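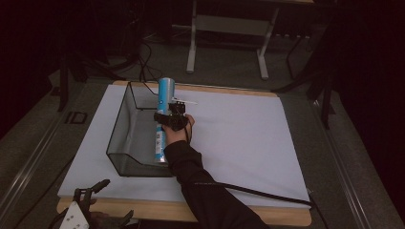
Cadi James wrote to us in June to ask why anyone should pay for help with an email newsletter when every newsletter service has a free plan and a help section. It was a fair question and we told her so. For plenty of small organisations the answer is that they shouldn't. We sent her two links to the help section of the service she already used, and she hasn't needed us so far.

## About Plulico

Plulico teaches small organisations to run their own mailing lists. We started because we had sat through too many talks promising that email would "transform" a business, given by people who then sold the audience a monthly package. We don't write your newsletters for you, and we don't take a share of what you sell.

We're based in Iststead, above a shop, and most of our teaching is done in village halls, libraries and clients' back offices. We also teach by video call, though we think it works less well, and we charge less for it.

## What we doubt

*Open rates.* Some mail programs load every picture in a message before the reader has looked at it, and the sender's figures count that as an open. Others block the pictures, so a person who reads every word never shows up at all. We teach people to look at replies, bookings and unsubscribes. If a consultant's report begins with a large open rate in a coloured circle, ask what happened next.

*The best time to send.* We have read a good many articles on this and they disagree with one another. Send when you've finished writing and somebody is around to deal with the answers.

*Big lists.* A list of 1000 names collected from a prize draw is mostly people who wanted the prize. A list of 70 who asked to hear from you is worth more to a small shop, and costs less to run. We have had people walk out over this one.

*Automatic sequences.* Some are useful, such as a booking reminder. A chain of messages pretending to be a personal note from the founder, sent at four in the morning, is a good way to lose customers who liked you.

*Our own advice.* Most of what we know comes from small British organisations with modest lists. If you have a marketing department, we may well be wrong about you.

## Who we are

**Myfanwy Gough** runs the courses. She used to manage mailings for a garden supplies firm and has strong opinions about subject lines with the reader's first name in them.

**Helge Lie** looks after the technical side: sender records, sign-up forms, moving a list from one service to another without losing the unsubscribes. The last of those goes wrong more often than the services like to admit.

**Ekkachai Inthanon** deals with bookings and data protection questions. He isn't a solicitor and will tell you when you need one.

**Wilma Brouwer** reads everything before it goes out, including this page, from which she removed the word "passionate".

## How we work

The main course is two sessions, with a gap between them so that you can send something real and bring it back. We take no more than 18 people at a time. You use your own list and your own account, and you leave with both. We hold no passwords.

We use Grorko for our own newsletter. That isn't a recommendation. It has an irritating editor and we've never got round to moving. We take no commission from Grorko or from any other service, and if that changes we'll put it on this page in the same size of type as everything else.

There are no certificates. We did print some once, for a group at Rees who needed them for their training records, and nobody could say what they proved.

## Results

You'll find no wall of glowing quotes here. We used to have one, and then noticed that we'd only asked the people who seemed pleased. Now, if you're thinking of booking, we'll put you in touch with former clients who have agreed to be contacted, including one who thinks the second session was too long. (We have since shortened it.)

## Getting in touch

Write to Ekkachai through the contact form and say what you send, how often, and who you think reads it. He'll reply with a price or with a reason to save your money. There is a newsletter too, which comes out when we have something to say, and the unsubscribe link is at the top.

Page last checked September 5, 2026.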